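Vinegar takes the time it wants: a conversation in Trorkdale

The founder of Fumen did not plan to make vinegar. She was a bookkeeper for 17 years and she had, as she told me, one bottle of supermarket vinegar under the sink, and it was mostly used for cleaning the kettle. Then a neighbour with too many apples gave her a bucket of cider which had gone sour.

"I was going to pour it on the garden," she says. "But the smell was good, so I put a cloth over it and left it in the laundry. In the spring I tasted it and I was a little bit angry that I had been buying the other thing all my life."

We met at eight in the morning, before her deliveries, and she made tea in a pot with no lid. Fumen is now a small business with one employee and a rented shed on the road to Sorneck. Last year they sold 1434 bottles, most of them at markets and the rest to restaurants. 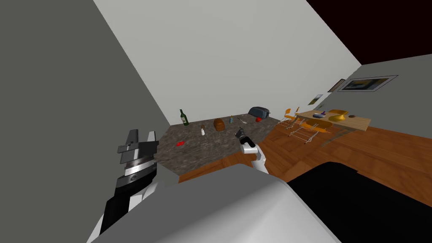
Green bottle and small objects on a granite counter.

I asked her first what people misunderstand. She answered very quickly that it is the mother, the soft layer which grows on the surface.

"They ring me and say that there is a jellyfish in the bottle. I tell them to leave it or to take it out with a fork, it makes no difference to the salad. The mother is only the bacteria making themselves a place to sit. A vinegar can be very good with no mother you can see."

Her method is the slow one. The wine or cider stands in wide barrels of 80 litres, never full, so that the air can touch a big surface. Factories push air through the liquid and are finished in a day or two. She doesn't speak badly about this. For pickles, she says, buy the cheap one, and she does the same at home. But for a dressing she wants the vinegar to keep some taste of the fruit. 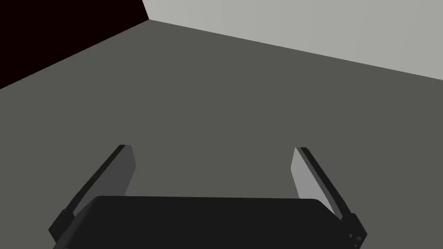
Gripper seen from behind, with a flat grey surface ahead.

Most of her wine comes from Milošević, a family winery on the other side of the valley, and it is wine which they could not sell under their own label. In the beginning they were ashamed to give it to her. Now they ring in August and ask how much she can take.

"There was one red with too much oak, like drinking a fence," she says. "It stayed with us for two winters and it became our best one. Then there was a white that everybody liked, and I ruined it. I put it near the heater and it went past vinegar and became flat, almost like water. I had to tell them. They laughed, but I did not enjoy that phone call."

She keeps a notebook for every barrel, which I suppose is the bookkeeper in her. Each page has the start, the source, the acidity and a column for smell. In this column I read "nail polish", "pear", "wet dog, wait" and "pear again". The nail polish smell is usual in the early weeks, she explained, and beginners throw away a lot of healthy vinegar on account of it.

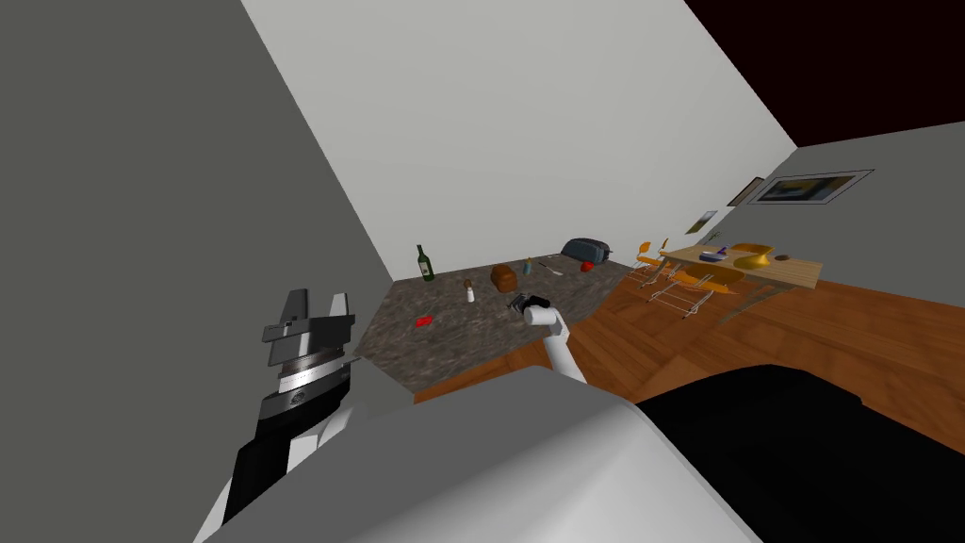 The money is harder than the making. Glass has become expensive, and the shed costs more than her first car did. Her largest single bill this year was $2543 for bottles and corks, and she paid it from the savings that were meant for a new roof. She considered selling in supermarkets and said no after one meeting, where they asked her for every bottle to have the same colour.

"I could do that with caramel. Many people do. But I would have to taste it in the evening and think about it."

For those who wish to try at home, her advice is short. Take a wine you would drink, with no more alcohol than needed, and thin it with water if it is strong. Add a good splash of unpasteurised vinegar. Cover it with cloth, tied tightly against the fruit flies, and keep it somewhere warm and dark. Smell it every week, and don't stir. When it tastes sharp and clean, strain it and fill the bottles right to the neck.

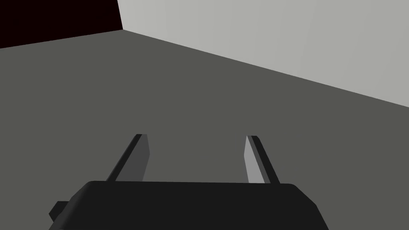
Words: our food correspondent, Trorkdale

Before I left, I asked which vinegar she uses herself, on an ordinary evening. She went to the cupboard and came back with a jar without any label, a quince one from a batch too small to sell.

"On beans," she said. "Hot beans, with onion. And you put it on at the table, not in the pot."

She gave me a little of it in a jam jar. The quince will be made again if her cousin's tree has a better season, and the oak red is at the Sorneck market until it is finished.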